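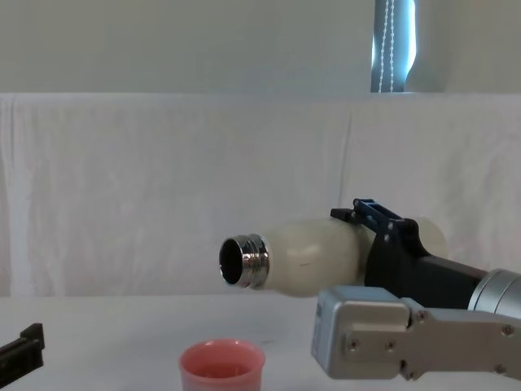 Photo: Hulby Product Support

Insulated bottles: frequently asked questions

What size is the standard bottle?
The standard Hulby bottle holds 700 ml to the base of the neck. Leave the threaded section empty when filling, or the cap will displace liquid as it is screwed down.

The cap turns but does not seal. What should I check?
Remove the cap and look at the threads on the metal neck. Dried milk or sugar in the grooves is the usual cause. Clean them with a soft brush and warm water, then check that the gasket sits flat inside the cap. Replacement gaskets come in packs of 2 (Ustix type).

How do I clean the inside?
Fill with warm water and one spoonful of baking soda, leave for 5 hours with the cap off, and rinse. Do not use bleach or steel wool.

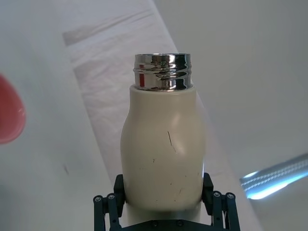
Are scratches on the body covered by the warranty?
No. Scuffs and fine scratches in the cream finish are treated as normal wear. They have no effect on insulation – the vacuum layer sits behind the outer wall. A dent is a different matter and should be reported.

Can the bottle go in the dishwasher?
The cap can, on the top rack. Wash the body by hand.

Does the Geum cap fit older bottles?
Only those with the wide threaded neck. The Gullurora cap has a finer thread and is not interchangeable with it – forcing it will damage the gasket.

How should I store the bottle?
Empty, dry and with the cap off.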